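Ticket 1705: Hot water quits partway through a shower, no error code
Status: Closed
Unit: Treltier tankless water heater, gas, hall closet
Opened by: Eamon Keane

Okay, starting a log on this one because I've already explained it to two people at the Laryea service desk and I told it differently each time. The heater fires up fine. Kitchen sink is fine, dishwasher is fine. But get in the shower and a few minutes later the water goes stone cold, stays cold for maybe half a minute, then comes back hot like nothing happened! No code on the display, no beeping, nothing in the error history. I've owned this thing since we moved in and it has never done this before September.

Things I tried before opening the ticket: power cycled it, checked that the gas valve is all the way open, turned the set temperature down and back up. No change on any of it. 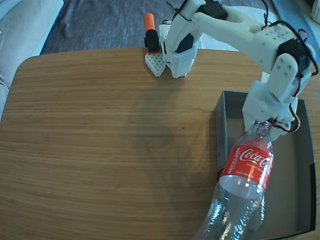 Laryea wrote back and asked me to clean the inlet screen filter. Fair enough, it's an easy job if you have a bucket and don't mind a wet sleeve. Shut off the cold side, opened the drain, unscrewed the filter cap. There was some grit in there and a little flake of what looked like pipe tape. Rinsed it, put it back, checked for drips. Took a long shower at 6:30 in the morning in the name of science and got the cold blast right on schedule. So, not the filter.

Next they wanted me to descale it. I borrowed a pump and two hoses from Ultan Heffernan down the road (he has the same model) and ran Porkent descaler through it for an hour. The stuff came out cloudy and a bit green. I flushed it with clean water afterward until it ran clear, then put everything back together. The heater does sound quieter now, so I'm glad I did it, but the shower still went cold.
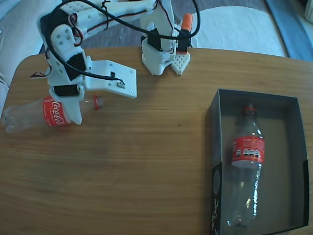
Page last changed: September, 4:10 p.m.

Update. I got a real person on the phone and she asked a question I hadn't thought of: does it happen at every shower or only one? We have two, and everybody in this house uses the upstairs one. So I went down and stood in the basement shower for 28 minutes with a magazine just out of reach. Hot the whole time. Went upstairs, same settings, cold before I'd finished with the shampoo.

That pretty much clears the heater, if you ask me. The upstairs shower has a Vuvden mixing valve that went in when we redid the tile, plus a low-flow head my sister gave us. The lady at Laryea said a tankless unit needs a minimum flow to keep the burner lit, and if the flow drops under that, it just shuts off quietly. No code, since as far as the heater knows you turned the tap off.

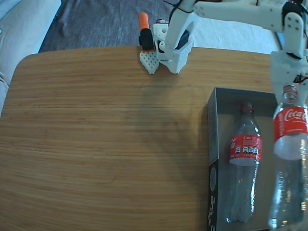 Eamon Keane
Homeowner and ticket contact

I took the low-flow head off and ran the shower with the bare pipe. Stayed hot! Put the head back on, cold again. Then I pulled the head apart, and the little screen inside was packed with the same grit I'd found in the inlet filter. Rinsed it under the tap, brushed it with an old toothbrush, screwed it back on with fresh tape.

Better, but I still got one short cold spell the next morning.

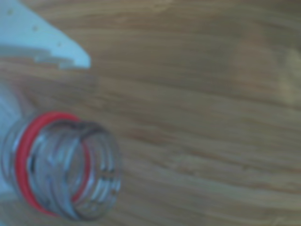

The last piece was the Vuvden valve. It has a check screen on each side behind the trim plate, and the hot one was half clogged. Getting the trim off took longer than the whole descaling job, mostly because I was using the wrong size hex key (it wants a 3 mm). Cleaned both screens, put it all back, and bumped the heater down a couple of degrees so we mix in less cold and pull more hot through it.

Three people have showered back to back since then and no complaints. Laryea can close this. I'm going to clean the shower screens again in the spring, and Ultan, your pump is on my porch whenever you want it.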